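Flokwood 徒步小屋开季安全检查表（附备注）

适用范围：主屋、铺位间、屋后岩壁小径至 Morgan 观景台
检查人：Glenys Kneath
月份：五月
填写方法：合格写“是”，不合格写“否”，需要跟进的在备注里写清位置。

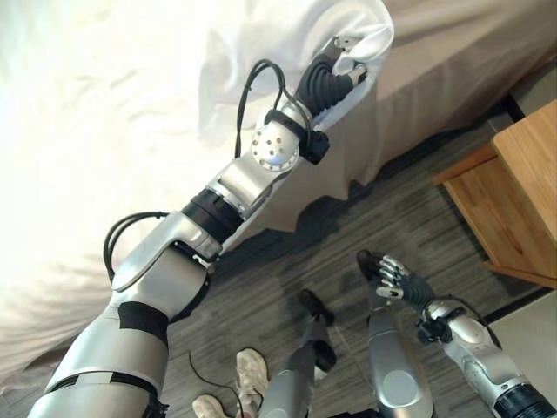
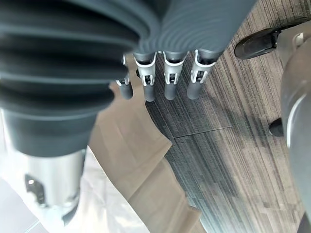
一、铺位间

1. 床单、枕套已更换：是
备注：白色床单够用，旧的那批边角起毛，先留作备用，不要再铺到上铺。

2. 床架螺栓紧固：是
备注：靠窗上铺的护栏有一颗螺栓拧到底仍有松动，已加垫片，下次检查时再拧一遍。

3. 床垫无霉斑、无鼠咬：是
备注：靠北墙的床垫摸上去有潮气，已竖起来通风。床架往外挪了一掌宽，请不要推回去。

4. 上铺梯子防滑条完整：否
备注：最下面一级的防滑条翘起，已撕掉，新的还没到货。

5. 逃生窗可从内侧打开：是
备注：合页上了油。窗下不得堆放背包，去年秋天有客人把整排包靠在那里，这次把告示重新贴了一张。

二、主屋与炉灶

6. 烟雾报警器测试：是
备注：两个都响。铺位间门口那个声音偏弱，换了电池后正常。

7. 一氧化碳报警器在有效期内：是

8. 柴炉烟道清理：是
备注：清出的灰比去年少。炉门密封绳有一段发硬，还能用一季，入冬前要换。

9. 灭火器压力在绿区：是
备注：挂钩位置偏高，个子矮的人够不着，建议降低。

10. 急救箱按清单补齐：否
备注：缺三角巾和弹性绷带，其余齐全。止痛片已过期，取出后带下山处理。

11. 饮用水告示清楚可读：是
备注：溪水必须煮沸或过滤后饮用。告示上的英文没有问题，中文那行褪色了，用记号笔描过。

三、岩壁小径（小屋至 Morgan 观景台）

12. 起点路牌完好：是
备注：牌上写的海拔是718米，和新版路线图一致。

13. 路面排水：否
备注：过了第一道木桥之后有一段积水，横向排水沟被落叶和碎石堵住。清了上半截，下半截需要带铁锹再来。走的人都绕到外侧，已经踩出一条岔路，最好用枯枝拦一下，让植被恢复。

14. 木桥桥板与扶手：是
备注：桥板有青苔，雨后很滑。铁丝网防滑层在中段脱了钉，已重新钉牢。

15. 倒木：是
备注：Bellurcombe 岔口上方有一棵铁杉斜靠在另一棵树上，暂时没有压到路。风大的时候不要在那一带停留休息。锯断它需要有证的人来做，已报给林区。

16. 花岗岩缓坡上的油漆标记：否
备注：从林子出来以后的前几个标记几乎看不见了。岩面颜色浅，白漆本来就不显眼，雾天更难找。建议改用黄色，并在转弯处加石堆。

17. 固定绳索：是
备注：长259厘米的那根短绳外皮有磨损，绳芯没有露出。磨损处正好压在岩角上，已套上一截旧水管。承重用手试拉，没有做器械测试。下一次检查请优先看这一根。

四、观景台

18. 护栏立柱：是
备注：立柱底部的水泥有细裂纹，宽度和上次记录相同。

19. 崖边警示牌：否
备注：右侧那块被风吹倒，牌面朝下。已扶起并用石头压住，只能算临时措施。岩面淋雨后有一层水膜，从台上看下去很漂亮，不少人会跨过护栏去拍照，所以牌子要尽快固定好。

20. 猛禽筑巢季封闭告示：是
备注：封闭的是南侧攀岩线路，徒步小径照常开放。来问的攀岩者不少，小屋门口也贴了同一份告示。

21. 手机信号：只作记录
备注：观景台上能打通电话，木桥一带没有信号。小屋门廊的信号时有时无，求助请用墙上的无线电。

五、装备出借柜

22. 头盔：是
备注：有一顶 Zisus 头盔内衬脱胶，外壳无裂纹，先收起不借，粘好后再检查。

23. 登山杖锁扣：是
备注：有一对杖锁扣发涩，用清水冲过，不要上油，上油以后会打滑。

24. 头灯与备用电池：是
备注：借出前在登记本上写名字和归还时间。下午四点以后上山的，必须带头灯。

25. 备用绳包：是
备注：绳包与记录卡对得上。阳光直射的架子不再放绳子，已移到下层柜子。

六、需要跟进

上铺梯子防滑条：到货后安装。
急救箱：补三角巾、弹性绷带和止痛片，下一趟补给一起带上来。
小径排水沟：带铁锹和耙子，避开大雨后的头一天。
岩面标记：等林区同意换颜色后再动手，油漆预算600，刷子另算。
崖边警示牌：需要两个人和一袋快干水泥，补好之前小屋每天早上派人看一次牌子有没有倒。
柴炉密封绳：入冬前更换，尺寸写在炉子背面的标签上。

检查结论：小屋可以开放入住。小径可以通行，雨天及大雾天建议只走到木桥，不上岩面。
签字：Glenys Kneath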